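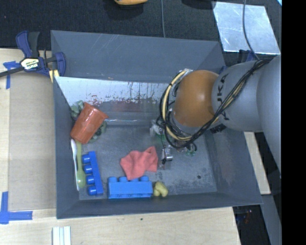
I work with robot cells for a long time, and my opinion about safety rules has become simple. A rule that is written only for the robot is half of a rule. The other half must be for the table, the bin, the clamps and the cables.

Our standards speak very well about speed, force and the emergency stop. Dwight Hiebert, who taught me this work at Fothergill, could repeat them from memory. But in small labs I see that the bin is the part which each person arranges in his own way. One likes two clamps, another likes tape. In the morning nobody can say if the bin stands where it stood yesterday.

At Wimance we lost one week of picking trials, 1138 attempts, because a bin had been moved by 40 millimeters and the log did not mention it. The arm was in perfect order. After this, my colleague Kyung-tae Sun wrote a page of rules for us. Clamp the bin on two sides. Mark its place on the table with tape. Look at the cable bundle with the arm at its farthest reach, and not only at home position. Write the name of the person who did it.

Some colleagues call this bureaucracy, and I understand them, for I also do not love forms. Still, I would like the next standard to have one chapter on fixtures, even a short one. Until then, I ask every lab to write its own page and hang it near the stop button.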